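Progress report on the sorting arm, for the Altmont small equipment grant
Jun 22, 2019

Hi all, and thanks for being patient while I got this together. Last time I wrote I was still grumbling about the elbow servo, so I'll start there. It's out! The replacement is a Grundix unit, a bit noisier than the old one, but it holds its position when the arm is stretched right out over the table (the old one sagged, then buzzed, then sagged some more). I've spent $249 on it, plus a spare set of horns and some longer screws, and that leaves $535 in the kitty for the rest of the year.

The other big job was the centre position. With the new servo on, every pose I'd saved was off by a few degrees, so I had to go back through the lot and teach them again. I've also gone over the bracket screws with threadlocker and re-routed the wiring so it doesn't snag at full reach. I now check the screws after every 50 runs, which takes as long as boiling the kettle.
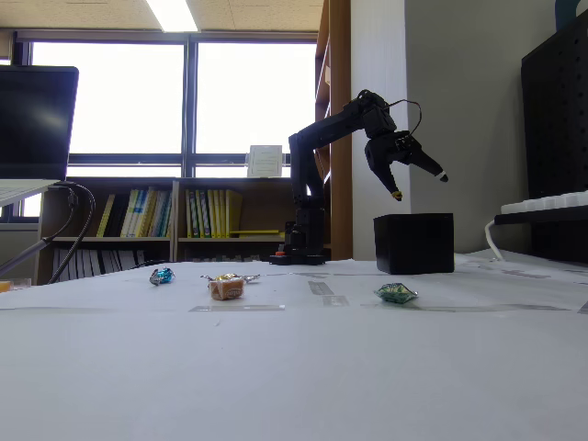
The arm, the black box and the lollies, in both of these.

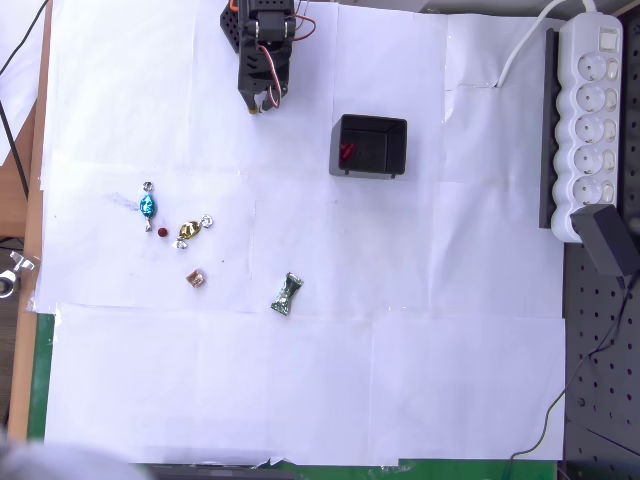
Damilola Ezeani went over my draft and reckons I'm being too easy on the gripper. The fingers were never squared up after the rebuild, was the comment, and a new servo further up won't fix a crooked grip, so do the fingers before spending a cent on software. Fair enough, I've moved that to the top of the June list. It means pulling the gripper off again, shimming one side and redoing the open and close limits, and while it's off I'll put fresh tips on.

After that I'd like to order 2 more servos for the shelf, the same model, so a dead one doesn't cost us another fortnight. I've asked Kestow for a quote and will forward it when it lands. I still owe you the receipt for the screws as well, it's in my other jacket.

Contact the workshop | © Altmont | Back to top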